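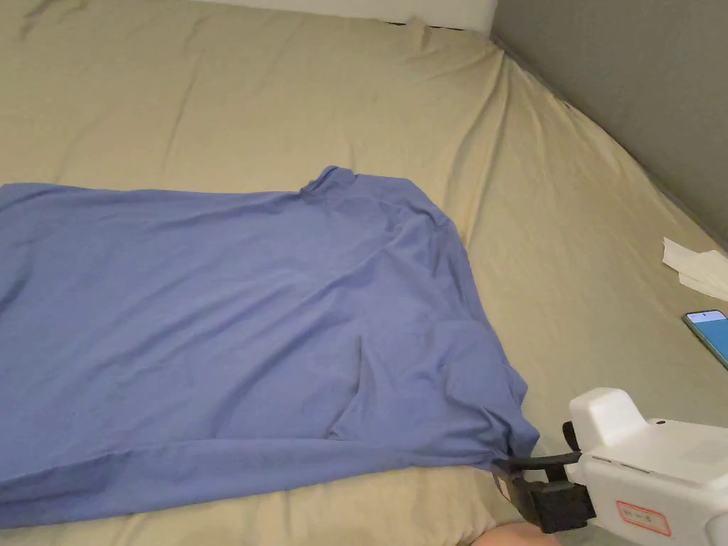

The blue one on my bed, with all its wrinkles

How do you fold thin clothes on the bed so they stay flat?

Asked by Mirnia
Laundry and Linens
196 views

Good evening to all. I have a small question about folding, I hope it is the right section.

I do all my folding on the bed, on top of the fitted sheet, because it is the biggest flat place that I have. With towels and jeans I have no problem. With thin and smooth clothes, it is always a fight. The blue one in my picture is such a piece. I spread it, I fold a strip along the bottom, and then the end on the right side gathers into a ball and there are wrinkles going everywhere. If I pull one corner, the other side moves too. When I finally have something like a rectangle, I put it in the drawer and the next day it looks like I slept in it.

I read the long topic about folding boards (it has 115 replies, I read maybe half of them) but I don't want to buy a board, I have no place to keep it. I would like to know:

Is the bed a bad place for this kind of fabric?
Should I fold from the bottom or from the side first?
Is it better to iron before, even for clothes to wear at home?

Thank you in advance, and sorry for my English.

3 answers

Gendo
Member, 734 posts

Hello Mirnia. I also fold on the bed and it can work well, but you have to prepare the bed a little before. I write you how I do it.

Make the sheet flat first

A fitted sheet looks flat, but very often it has long waves in the middle, and the cloth on top takes the same form. Pull the sheet from the two opposite corners and tuck the extra part under the mattress. Then pass your arm over it one time, from the center to the outside. A bed with such waves in the sheet:
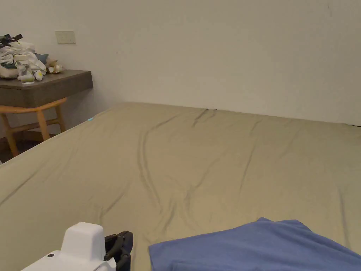 Spread the garment completely

Put it with the front side down. Start with the shoulders, or with the waist if it is pants, and make that edge straight. After this, hold the bottom edge with two hands, lift it a few centimeters and let it come down. A little air goes under and the fabric opens by itself. Do not pull only one corner. With thin fabric, one corner takes all the rest with it, and I think this is what makes your ball on the right side.

Fold the sides first, the bottom last

This is my reply to your second point. If you fold the bottom first, you have a thick strip on one side and only one layer on the other, and the thin part slides. I do it in this order:

1. One side to the middle, sleeve back on top of it.
2. The other side the same way.
3. Press with the flat hand from the top to the bottom.
4. Bottom edge up to the middle, then again to the top.

Between every fold I press with my hand. It takes maybe nine seconds more for each piece, and for me it is worth it.

About the iron: for home clothes I don't do it. I take them from the line when they are just dry, shake them strongly two times, and fold immediately. If they wait in the basket until evening, the wrinkles are already there and the folding does not remove them.

One more thing about the drawer. Don't fill it too much. Clothes that stand on their side, one next to the other, need some free space, otherwise you make new wrinkles each time you take one.

Sampaio
New member

just roll them. i roll everything since January and the drawer is fine

Uva
Member
Jun 7, 2020

I agree with the answer of Gendo for the most part, but I have a different opinion on the place. For me the mattress is too soft for slippery fabric. When you press, it goes down and the folded part opens again. I put a thick towel on the table and fold there. The towel holds the cloth so it doesn't run away. If the table is small, let the sleeves hang over the side while you work on the body, and bring them in afterward.

If you have only the bed, put the same towel on the bed. It is less good than the table but better than the sheet alone.

Rolling is okay for a suitcase. For polyester or a similar thing I find that the roll opens in the drawer, except if it is very tight, and then you have small lines across all the front. Cotton rolls better.

Also, please check if you use a lot of softener. I used too much for years and my thin shirts were sliding like fish. With half of it they are easier to fold, and I don't see any difference in the smell.

Comments on this answer

Mirnia: Thank you Uva, I have a thick towel, I will try it with the next laundry. And thank you Gendo for the order of the folds, I was always starting from the bottom.

Gendo: The towel is a good idea. I would only take one without a thick border, because the border makes a line.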